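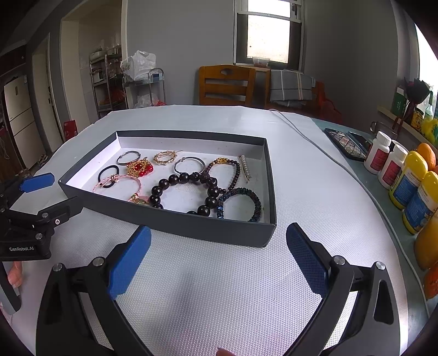 Why do small accessories end up sharing one container in the home?

They tend to be put down in the same place at the same time of day, and the nearest open container takes them all. Type of object has much less influence on where they go than the moment at which they are removed.

Print this article | E-mail this article
12 shares | 3 comments

4.2 Composition of open containers

The household inventory recorded 1,694 small accessories in 34 homes in Kitville. An accessory was defined as any item worn on the wrist or in the hair that could be lifted with two fingers and had no case of its own. Watches were excluded, as were rings, which participants usually kept apart and which are treated in Section 4.4. Items were assigned to six classes: rigid bangles, beaded bracelets, cord or braided bracelets, chain bracelets, elastic hair ties, and pins or clips. Coding was carried out by Amna Afridi and Dorian Rolland. Disagreements concerned mainly the boundary between cord bracelets and hair ties, and were settled by Humaira Memon on the basis of the fastening.

Containers were coded separately for depth, cover and internal division. A container was called open if its contents could be seen from a standing position without moving a lid, and undivided if no wall or insert separated one part of the base from another. Bowls, saucers and box lids in use as trays were included. Drawers were not, even when left open during the visit.

Of the items recorded, 243 were in contact with an item of another class in a way that required both to be lifted to free one. We refer to this as engagement. Elastic ties and pins were the classes most often involved. An elastic loop lies flat only when nothing is under it, and a pin that enters the loop will travel with it. Braided bracelets behaved much like elastic ties when laid open, but less so when fastened. Large round beads seldom engaged with anything, although they hid smaller items, and participants searching for a pin generally moved the beads first.

Figure 3 shows mixed storage of the kind discussed here. The elastic ties and the ornamented hair pieces share the base with bracelets of several constructions, and no class has an area of its own.
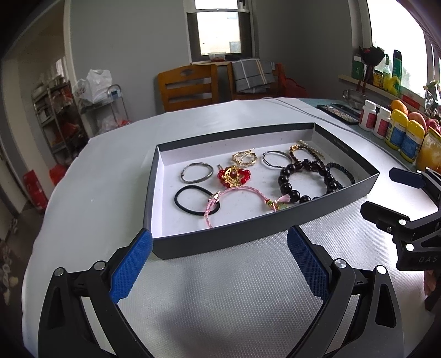

Figure 3. Open tray with bracelets, hair ties and hair ornaments, on a table with a white textured cloth.

Wall height had a smaller effect than expected. In the pilot round, completed in September, Hugo Gilbert had suggested that low walls would lead to spreading and therefore to less engagement. The main inventory does not support this. Items were spread in a single layer in low and high containers alike until the base was covered, and stacking began only after that point. Base area relative to the number of items is the more useful measure and is used in the remainder of the section.

The color of the interior was noted but not analyzed. Several participants said that dark pins were easier to find on a pale base, and Fahad Mohmand has proposed a timed retrieval task to test the claim. Containers sold with fitted compartments, including the Plaseo inserts found in some homes, were coded as divided whether or not the compartments were used as intended. In most of these the largest compartment had become the default and the others held one or two items that were rarely worn.

Section last revised 25/10/2022

Print | E-mail | Share (12)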